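Search reviews Enter keyword Go

Print this page | E-mail to a friend

Priltby sheet set, pink bows – my review after a whole season

I bought these from Kallgate back in March because my old sheets had gone see-through in the middle, and I am a sucker for little bows. Aoife Hegarty has the same set and she'd been going on about it for weeks (she irons hers, I do not).

So, the bed is where I fold all the laundry in this house. It gets tugged at, leaned on and piled up every Thursday, and I wanted a sheet that could take it! I've washed this one 17 times now. The corners still stay put, even with me dragging big dark T-shirts flat across it and stacking everything up at the top end. No black fuzz stuck to it either, which my last set was terrible for.

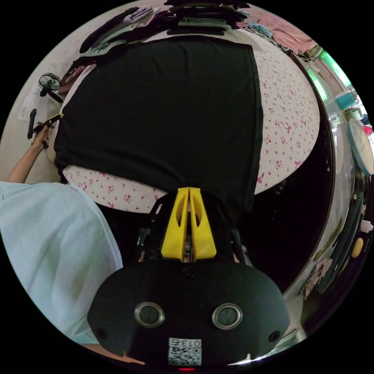
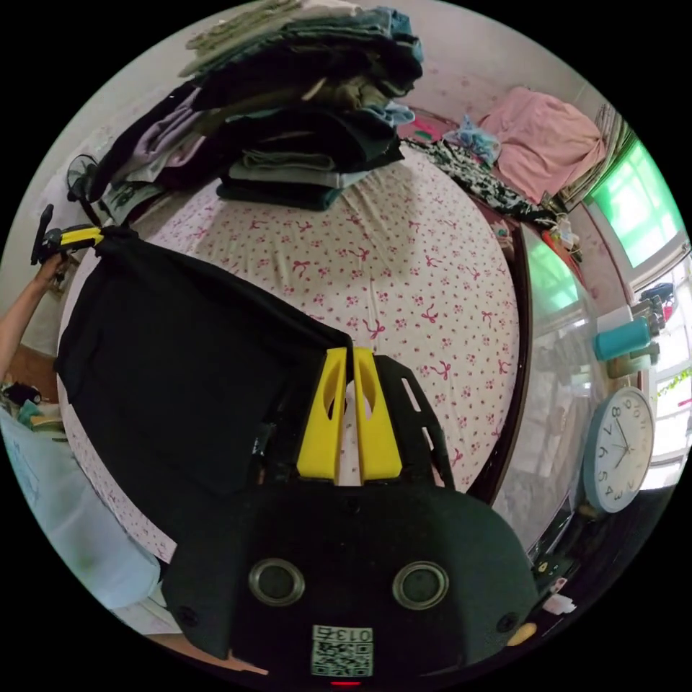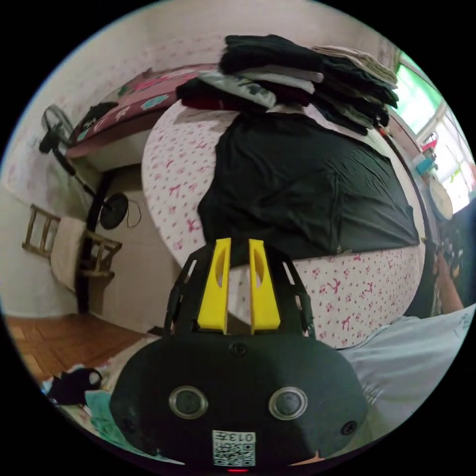
Laundry day, with the bows and flowers peeking out around the black stuff.

What I'd change

The bows are small, smaller than I expected from the Kallgate listing, so if you want a bold print this won't do it for you. The fabric felt stiff for the first couple of washes – it softened up fine after that. And the pillowcases run short. Mine are already in the rag drawer.

Would I buy it again? Yep, probably in the green if they ever bring it back. Four stars, one off for the pillowcases.

Print this page | E-mail to a friend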